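Started before 8 and spent the morning on the wording of our handling rules. Manon Ross wants them short enough to fit on one side of paper, so the Brundville people will read them. My draft ran to 1349 words and the limit is 1000.

Most of the argument was over rule 2, the approach. I had written that the gripper must be fully open before it comes within reach of an item. Manon asked what "within reach" meant, and I had no good answer. We went back to the simulated shelf and looked at the red box.

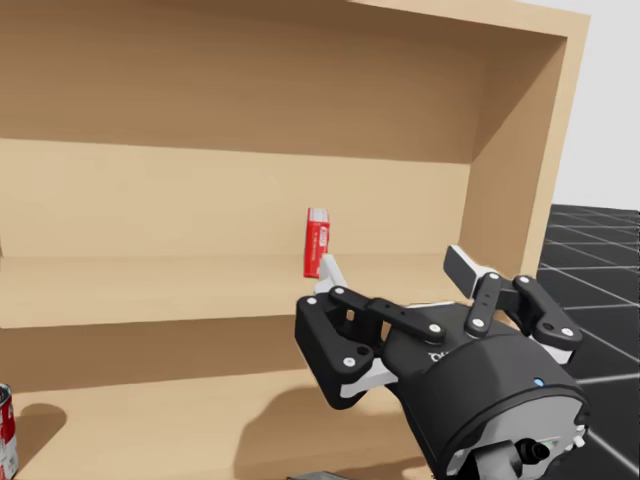
Gripper open below the red box, middle shelf.

With the fingers coming up from underneath, the edge of the board matters as much as the box does. I changed the rule to say that clearance is measured to the nearest surface, shelf included. Manon agreed to that and we moved on.

After lunch Sylvie Penner rang from Pevar about two-arm work. She wants one arm to hold still while the other moves, in simulation as well as on the real thing. I think that is right for the first runs and too strict after that. I wrote it her way for now, with a note to look at it again in June.
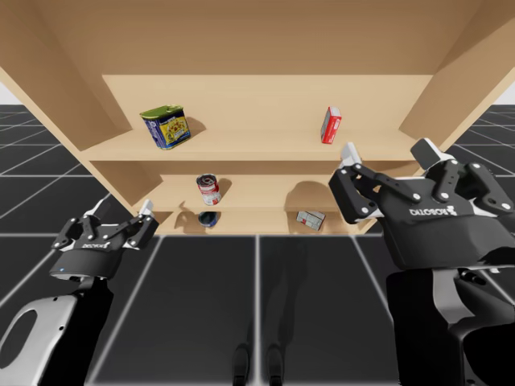
Both arms at the shelving, grippers open.

Also added a line that every item on the shelves must be named in the run sheet, tins and small boxes alike. Cabrera left that out of theirs and I don't want to copy the gap.

Still too long by a paragraph. Will cut the part on Grendel tomorrow and send it to Manon before she goes on leave.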